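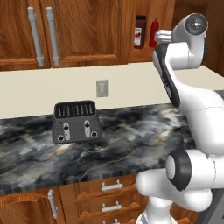
How to file a written comment on a proposed state energy rule

Comments on the draft building efficiency rule, Docket 558, close on 2nd April. The steps are the same for any rule the energy office has open.

1. Get the right version of the draft. The docket page lists every filing in order of receipt. Open the entry marked "Proposed text" with the latest filing date. The March revision replaced the first draft in full and renumbered the sections, so comments that cite the old numbers are hard to match.

2. Read the statement of purpose first. It names the law that gives the office power to make the rule. For Docket 558 that is House Bill 838. A comment that asks for something outside that law will be logged, but the office cannot act on it.

3. Write the header. Put the docket number, your name, your mailing address and the town you live in. If you write for a group, name the group and your role in it.

4. State your position in the first paragraph: support, oppose, or support with changes.

5. Cite by section. Quote the words you want changed, then give the words you want in their place. Emiliano Lozano's filing for the town of Lonness, posted on the docket page, is a good model of the layout.

6. Attach your sources. Utility bills, bids and meter readings are all accepted. Black out account numbers. The limit is 15 attachments per filing and 30 pages in total.

7. Submit. Use the web form or mail a paper copy to the docket clerk, Akihiko Amano, at the Hosoda office. Paper copies must arrive by the closing date. A postmark is not enough.

8. Save the receipt number. You will need it to correct a filing or to sign up to speak at the hearing.

To correct a filing, send the full comment again with "Replaces" and the first receipt number on the top line. Partial corrections are returned.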